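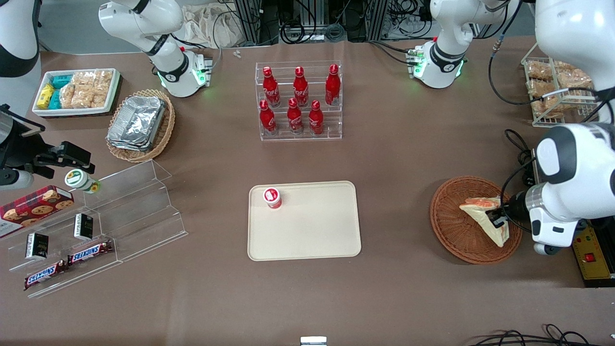
Filed under: Bench notes / Grippers
Posted in October by Stulmont, 4 min read

1/ Comparing two finger sets on the Winddale arms this week. Same controller, same speeds, same grip width at approach. Only the fingers change.

2/ Set A is the stock Oltusness pair, hard faces. Set B has a softer pad. Sandwiches are the awkward item: a wedge gives you two sloping sides and very little to square up to.
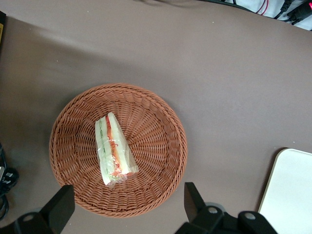
3/ Force limit matters more than pad material so far. I'd start at about 235 on the Lo controller's scale and go up slowly. At 1275 the bread loses.

4/ Wrist camera next. Cling film throws glare, so I'm fixing the exposure before I touch the grasp planner. Settings to follow.

We use cookies to improve your visit. Accept all | Manage choices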